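# Workshop tips: teaching an arm to restock a snack shelf

Updated 2019-11-10

I came to home robotics late and grumpy, and I still think most of it is a long way round to doing something your hand does for free. But the arm on our shared bench in Skendville does now get used, and these are the things I wish had been pinned to the wall when we began the build. They apply to any small arm with a two-finger gripper. Ours is on a Pranier base with a Bakent gripper, bought second-hand, and I wouldn't call either of them a bargain.

## Before you switch anything on

**Clamp the base, then clamp it again.** The maker's leaflet says 2 clamps. Use more if the bench has any give in it. Ours walked a finger's width across the bench over one afternoon, and we spent the evening blaming the software.

**Ignore the demo videos.** They show a foam cube on a white sheet. Your kitchen doesn't have foam cubes. If you want the thing to handle shopping, practise with shopping, wrappers and all.

**Keep the cable slack where you can see it.** A loop tied up at the elbow is fine. A loop hanging by the wrist will find a basket handle sooner or later.

**Label the off switch.** Big letters, and on the side people stand.

## Laying out the table

Most advice says to start with the table nearly bare and add one thing at a time. I did that for a fortnight and learnt very little, apart from how well an arm can pick up one thing from a nearly bare table. A proper jumble shows up the faults much sooner.

Mix your shapes. Bars, tubs, boxes and bottles all want a different grip, and a setting that suits a stiff box will crush a soft packet. Write down the closing force for each kind of thing on a card and leave the card by the keyboard.

Be wary of clear plastic. Tiered acrylic stands look smart on a worktop and are a nuisance to a camera, which picks up the glints on the edges and has trouble with the shelf itself. A strip of masking tape along each lip helps. So does turning off the lamp directly overhead, whatever the lighting guides say about more being better.

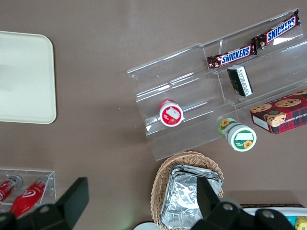

Foil is nearly as bad. It shines differently every time you nudge it, so a position that was right in the morning may be nonsense after tea. I've given up trying to have the arm separate a pile of foil packets. Lift the top one by hand and get on with your day.

Wicker is better than I expected. The weave gives the camera plenty to look at, though a finger can catch in the rim on the way out. Go straight up, and only move sideways once you're clear.

## Gripper tips, in the plain sense

- Wipe the fingertips with a damp cloth before each session. Grease from wrappers builds up and things begin to slide.
- Check the bracket bolts every 8 hours of running. They do work loose.
- Don't bother with the sticky pads sold for the purpose. Ours picked up fluff within a day. A wide rubber band does the same job.
- Approach round tubs across the middle. Pinched near one end, they roll.
- Set the slowest speed you can stand, and then knock a bit more off it.

## Is the clever software worth it?

We tried the Zeman planner in April. It's supposed to work out the grip for you. I gave it 5 tries at a tub lying on its side and 5 more with the same tub stood up, and I could have done every one of them quicker with a taught position and a bit of tape on the table. It may well be better by now. I'd want to see it on somebody else's bench first, with somebody else's biscuits.

Taught positions are dull but you can fix them. Move the arm by hand to where you want it, save the point, give it a name you'll recognise next month. "Shelf top left" is a good name. "Test final new" is not, and we have several.

## Clearing up

Park the arm folded, with the fingers open, before you take anything off the table. Reach in from the front so you can see the wrist. Put the food away in a tin, however late it is; a snack that has been squeezed all evening is still a snack, but it won't be after a night beside the soldering iron.

Wipe down acrylic with warm water and a drop of washing-up liquid. Spirit can craze it, and then the camera is worse off than before.

Spare rubber bands are in the drawer under the vice.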